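Re: [handheld-demos] Marker cubes dropping out near big flat surfaces
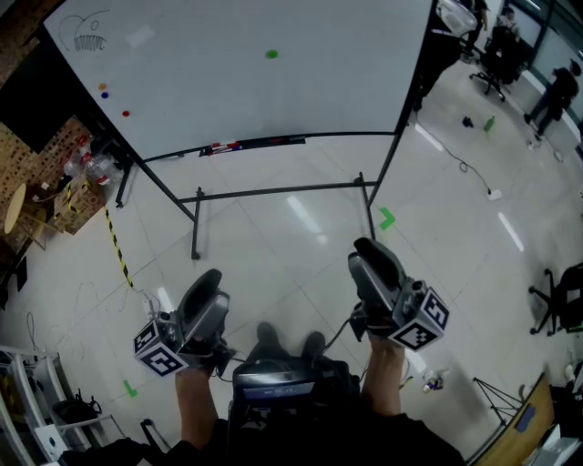
The dropout question has been bugging us as well, so I'll tell you what we've found with the Titorier set and you can make of it what you like. We record with a pair of handheld grippers, one in each hand, and get the pose of each from a patterned cube mounted on it. The task I've been working on is whiteboard tidying: go up to the board, take a magnet off, put it back somewhere else, then the same with a pen from the tray. The orange, blue and red magnets down the left edge are the ones that hurt us most, as you have to reach right across and the left cube tends to turn away from the head camera just as the fingers close. The green one near the top middle is much kinder. The pens with the red and white caps are somewhere in between, and I still can't decide whether that's the height of the tray or just the way I hold my wrists.

On 07/12/2020 a list member wrote:
> We're losing the cube pose on a good chunk of our recordings
> whenever the operator works close to a wall or a board. Exposure
> is fixed. Has anyone tried filling the gaps from the gripper's own
> motion sensor, or do you just throw those recordings away? We're
> using the Gistix tracker with default settings.

We used to throw them away. Out of 821 recordings we kept 612, which felt like a lot of afternoons in the bin (my shoulders agree). Then we went back over the rejected ones with Wibisono, our little gap filler, and found that most of the gaps were very short. It uses the motion sensor to carry the pose across the gap, then runs the same thing backwards from the far side and blends the two. Nothing clever, and it only behaves itself if the cube is seen cleanly on both sides.

We got 61 of the rejected recordings back that way with a limit of 4 missing frames. I tried a longer limit and the paths looked lovely and smooth and were plainly wrong — the fingers ended up behind the surface of the board! So I'd keep the limit short, and I'd plot the result against the board plane before you trust any of it.

On exposure: fixed is fine, but do check what it's fixed at. We'd set ours while facing the room, and a big white board is a very different thing to point a camera at. Setting it again with the board filling most of the view helped more than I'd like to admit, and I wish I'd done it back in April. I can't give you a clean number for it, as I changed the Gistix corner threshold in the same week (yes, I know).

As for training, the policy with the recovered recordings added does seem a bit better at the left-hand magnets and no different on the pens. I wouldn't put it any more strongly than that until we've run it with more seeds. Flasutura is still chewing through the second batch and I'll post the plots when it's done.

Could you tell me how big your cubes are, and whether your gaps bunch up at the moment of grasping or are spread through the whole reach? If they bunch up like ours, I'd try tilting the cube mount a little before touching any of the software. Happy to send the gap-filling script too, though the comments in it are a disgrace.

Cheers from the Titorier end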